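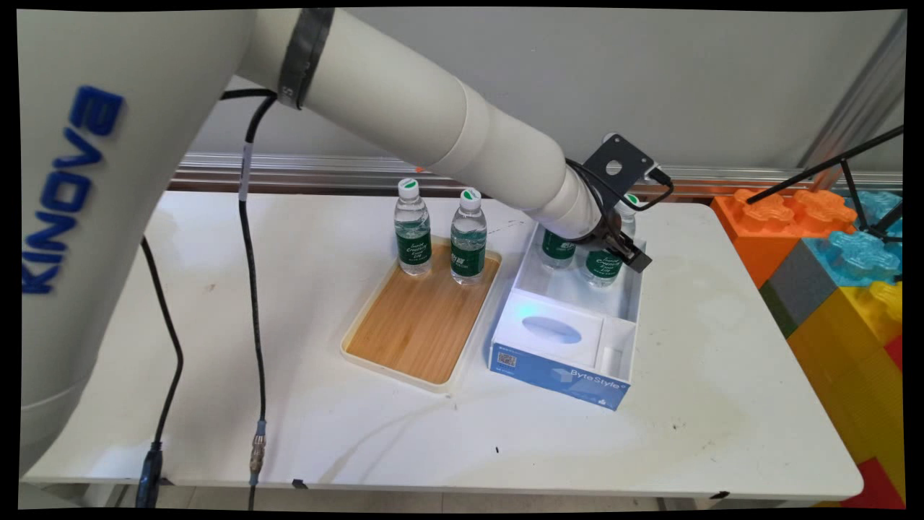
Accueil | Actualités | Services | Conseils | Nous joindre

Actualités > Vie locale > Entretien de la maison

Sallen : le grand nettoyage des conduits de la résidence Leitão a commencé

14 novembre 2023 -- par Tatiana Trnka

Les locataires de la résidence Leitão l'attendaient depuis longtemps, et certains commençaient même à ne plus trop y croire : le nettoyage complet des conduits de ventilation a bel et bien commencé, et les techniciens de la maison Morkuron seront dans les étages pendant encore 12 jours ouvrables. Le chantier, décidé en octobre après une assemblée qui s'était prolongée assez tard (le café avait fini par manquer), concerne les 300 logements de l'ensemble ainsi que la buanderie, les deux halls et la petite salle commune du rez-de-chaussée.

Il faut dire que les conduits n'avaient pas été ouverts depuis 20 ans. Les plus anciens habitants se souviennent encore du dernier passage d'une entreprise, à l'époque où le bâtiment B n'avait pas ses balcons vitrés. Depuis, on changeait les filtres, on passait l'aspirateur sur les grilles, et la poussière revenait se poser sur les buffets -- surtout du côté nord, où les gaines font un long détour avant de rejoindre le toit.

« Dans la première colonne, nous avons sorti du plâtre, de la laine et même une balle de tennis », raconte Jenő Juhász, chef d'équipe chez Morkuron, qui a bien voulu s'arrêter quelques minutes entre deux paliers. Ses collègues travaillent colonne par colonne, avec des brosses rotatives et un aspirateur installé sur le toit, et comptent une petite heure par appartement. Les meubles n'ont pas à être déplacés, mais il est demandé de dégager l'accès aux bouches de la cuisine et de la salle de bains, et de garder chats et chiens dans une autre pièce le temps de l'intervention.

Côté budget, la facture s'élève à 1605 euros par colonne, prélevés sur le fonds d'entretien de la résidence. Les charges des locataires ne bougeront donc pas cette année, ce qui a été accueilli, on s'en doute, avec un certain soulagement. Un contrôle des débits d'air sera ensuite confié au bureau Wesar, et les résultats seront affichés dans les deux halls.

Le calendrier par cage d'escalier est disponible à la loge, où l'on peut aussi laisser ses clés contre un reçu. Les personnes absences le jour prévu pourront convenir d'un second passage, sans frais, avant la fin du chantier.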